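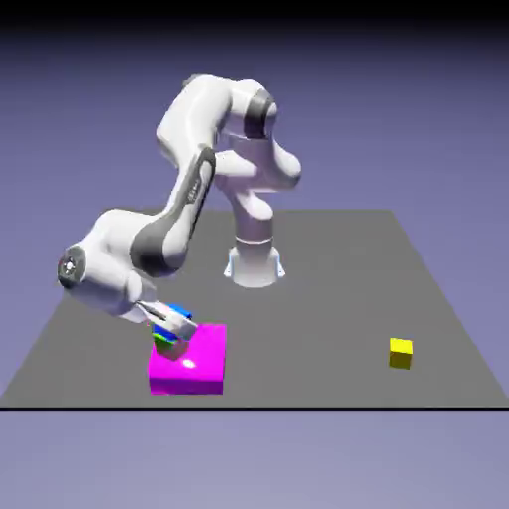
Verero Two-Finger Parallel Hand, simulation pack included

The Verero is the gripper you buy after you have bought the exciting one. It has two fingers. They open, they close, and they stay parallel while doing it. We have sold grippers with more ambition and spent a lot of October answering the phone about them.

Every Verero ships with a simulation pack, so you can drop a box before you own one. Load the model, bolt it to the arm of your choice, and run the stacking test: small blocks, one wide magenta box to build on, and a yellow cube placed a long way off to keep the planner modest. The blocks sit close together on purpose. Any gripper looks good picking up a lone cube in the middle of a gray table. Put a green block next to a couple of blue ones and you learn how thick the fingers are.

Boris Zupan ran our bench comparison against the Millard three-finger hand and the Živković vacuum cup, 300 simulated picks each, same arm, same controller, same blocks. The Millard was lovely on round things. There are no round things in the stacking test, and Boris has been asked to stop bringing it up. The vacuum cup was quickest and let go of 52 blocks, several of them with some style. The Verero was slowest on the approach and had the fewest knocked neighbors, and that was the number we cared about.

What you get

Verero hand with fingers fitted
Two spare finger pads
Mounting plate and screws, plus one extra screw for the floor
Simulation model, collision mesh and the stacking test
Controller cable, 163 cm

Opening is 70 mm at full stretch. If your part is 71 mm, please don't write to us about filing the pads. Zlatko Krasniqi has tried it and now has a very smooth set of pads that hold nothing.

The collision mesh is a little fatter than the real fingers. Leave it that way until your planner has earned your trust. Contact friction in the model is set on the stingy side too, and you can change it in the settings file, where turning it all the way up will make any gripper on the market look brilliant.

Works with the Brelldale controller out of the box. Other controllers need the adapter, sold separately, like all adapters everywhere. Loan units go out for two weeks and the return label is in the lid.

Page updated 26 Mar 2021

Share 7
Comments 3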